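The pads wear out first

1/3/22
By Sunita Bisht

Most of what gets written about hand-held grippers is about what they record. I look after them, so this is about the pads, the pivots and the screws, and why I think we have been spending our maintenance hours in the wrong place.

The unit I know best is a Zestum two-finger, which we have had since October. It has a body with a camera on it, two curved fingers on linkages, and a rubbery pad at the end of each finger. A person carries it and squeezes it, and it picks up household things while the camera keeps a record of how the picking up was done. There is no motor to burn out. For that reason it was put down in our plan as a low-care item, to be looked at every 50 hours of use along with the charging trays and the carry cases.

I think that was a mistake, and I said so at the time. A motor-driven gripper on a fixed arm closes the same way every time. If something in it gets stiff, the current goes up and a log tells you. A hand-held one has a person on the end of it, and people are very good at making up for a bad tool without noticing. If the left finger drags a little, the hand turns a little to help it. The pick still works. The recording, though, now has a small twist of the wrist in it that has nothing to do with the object, and whatever learns from that recording will learn the twist as well.

So the fault does not show up as a failed pick. It shows up weeks later as odd behaviour on a real arm, and by then the person looking into it is going through training settings and would never think to ask me about a pivot.

Ashok Bhatia, who plans our sessions, takes the other side. His view is that every check costs recording time and that small differences between units are good for the data, as they stop it being too neat. He has a point about the cost. A full strip and clean takes me two hours, and with 12 units in rotation that is real money. On the second part I don't agree. Differences in rooms, objects and people are worth having. A loose screw on unit 2 is only a loose screw.

What I would like to see is a short check at the start of every session, done by whoever is holding the gripper. Close the fingers slowly and look at whether the pads meet square. Open them and feel for a catch at either pivot. Press each pad sideways with a thumb. Put a driver to the linkage screws, and if one turns, mark it with paint so that the next person knows. Wipe the lens last, with a clean cloth and not the one used on the pads.

Then there are the rooms. Rigid things on a bench are kind to a gripper. Bedding, clothes and bags are not. Fabric sheds lint, lint finds its way into pivots, and straps and buckles pull at a finger from the side, which is the direction the linkage likes least. I would halve the interval for any unit that has been working on soft goods, and I would write the type of room on the service card. Berchtold's cards have a box for it. The Dolix ones we use do not, and people won't write what there is no box for.

The service log for the Sakach site has 101 entries in it. Nearly all of them say "OK". I don't believe a moving tool is OK that often, and I think what we have there is a record of people signing a sheet. I would trust it more if it had a few complaints in it.

None of this needs new equipment. It needs the plan to treat the fingers as the working part of the machine, and to give them the hours we now give to the cases.
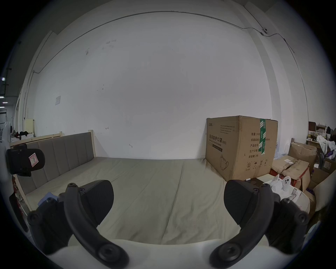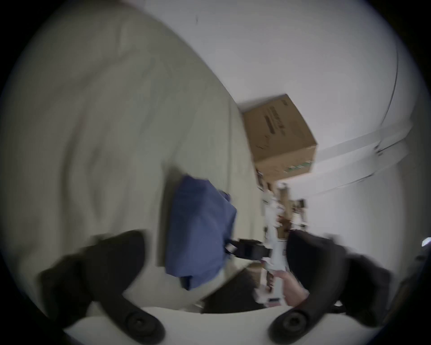

The two fingers and their round pivot hubs, seen from the gripper's own camera during work in a room with soft furnishings.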